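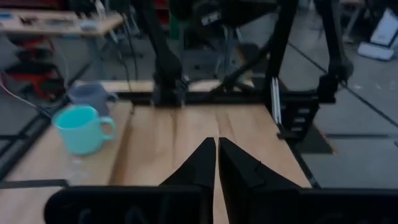 Turquoise mug on a pale wood top.

Forum > Finishing and Surface Treatment > Interior

White rings under mugs: hardwax oil or water-based lacquer?

planed_twice
7th June
I have to refinish two pale table tops and want to settle the finish before I order anything. The present coating is a single-part water-based lacquer, satin, three coats by brush. It has picked up white rings wherever hot mugs stand for more than a few minutes. Scratch resistance has been fine. Colour has held well, with no yellowing that I can find when I compare the top with the underside.

Options as I see them:

1. Cut back and recoat with the same lacquer, accept the rings.
2. Strip to bare wood and use Riltska hardwax oil, two coats.
3. Strip and use Setia two-part, which is sold as heat resistant, though the data sheet gives no test temperature.

I would like to keep the top pale. Any oil I have tried on light timber has turned it the colour of weak tea. Views from people who have used 2 or 3 on a surface that takes daily hot drinks, please.

grainfiller
Posts: 3,764
First establish what the rings are. A milky ring that wipes with a damp cloth is residue. A milky ring that stays is usually moisture held in the film, and with a soft lacquer the heat opens the film enough to let it in. A dark ring is water that has reached the wood, and no recoat will hide it.

If yours are milky and fixed, try a hair dryer on low, held well back and kept moving, for a couple of minutes. I have cleared a good half of mine that way. It costs nothing and tells you whether the film itself is damaged.

How long did you leave the last coat before putting the table into use?

planed_twice
Milky and fixed. The table went back into use after four days. The tin says two.

grainfiller
The tin is giving you a time for light use. Full cure on most single-part water-based lacquers is nearer three weeks, and longer in a cold room. I suspect you have a cure problem as well as a heat problem. If it was coated in February in an unheated workshop, more so.

sandbelt
I'd go for option 2 and I don't think it is close. Hardwax oil will also mark, but you can repair a mark locally. Rub the patch with a grey pad, wipe on a thin coat, buff off, leave overnight. With a lacquer you are flatting the whole top every time to avoid a visible edge.

On the colour: Riltska make a version with a small amount of white pigment. It offsets the ambering. Stir it properly, as the pigment sits at the bottom of the tin and the last third comes out noticeably whiter than the first.

kerf88
Disagree with sandbelt. I ran the Riltska natural on a kitchen worktop for two years and "local repair" was a monthly job. Mug rings, yes, but also rings from cold glasses, which the lacquer before it had never shown. It needs upkeep, and people who recommend it tend to be people who like doing the upkeep.

Setia two-part has been on the same worktop since. I tested an offcut with a steel cup of water at 88 degrees, left for ten minutes, lid on. No mark. Same test on the Riltska offcut left a pale ring that faded over two days without quite going.

sandbelt
How old were the samples when you tested them?

kerf88
Setia about a month. The Riltska sample was eleven days old, so it may not have been fully cured. I accept that.

sandbelt
Then the comparison says very little. Hardwax oil at eleven days is well short of full hardness. Run it again with both at a month and I'll take the result seriously.

kerf88
Fair on the sample. The two years on the worktop were fully cured, though, and that is the part I would go by.

tack_rag
A few practical points on the Setia, having sprayed and rolled it.

Pot life is short once mixed. Weigh the hardener, don't judge it by volume in a jam jar. Roll with a short-pile foam roller and stop fiddling with it after the first minute or it will drag. Gloves and a proper mask for the hardener, with the windows open, and read the safety sheet before you buy, not after.

It keeps pale wood pale. It also looks slightly grey on anything with a pink cast, so do a sample.

Bellden used to stock the small kits. The last time I ordered they only had the large one, which is far too much for two table tops. Dumlao will split a case if you telephone.

planed_twice
Useful. Dumlao quoted me 134 for the smaller kit including carriage, against much less for the Riltska. I can live with that if I only do it once.

Sanding: I had planned 120 then 150 and stop. The Riltska sheet warns against going finer. Does the same hold for the two-part?

grainfiller
No. The warning for oil is about absorption. A closed surface takes up less oil and you get a patchy sheen. For the Setia go 120, 150, 180, damp the surface to raise the grain, let it dry fully and then knock it back by hand with 200. Vacuum between each. Don't use wire wool anywhere near a water-based product, the fragments rust.

notched_trowel
Has anyone mentioned coasters?

sandbelt
Every one of these threads gets that post.

notched_trowel
It is still the cheapest finish on the list. Cork-backed, replace when the cork goes hard.

planed_twice
Coasters exist and are not used. I am working on that basis.

Decision so far: hair dryer test on the worst ring first, as grainfiller suggests. If it clears, I will leave the existing film alone over the summer and see whether new rings form now that it has had time to cure. If it does not clear, one top gets Setia and the other the pigmented Riltska, both left a full month before use.

kerf88
Keep two offcuts from the same board if you can and coat them on the same day. I'll post my cup test again at a month, with both samples the same age this time.

tack_rag
Label the backs in pencil. Marker pen bleeds through the oil.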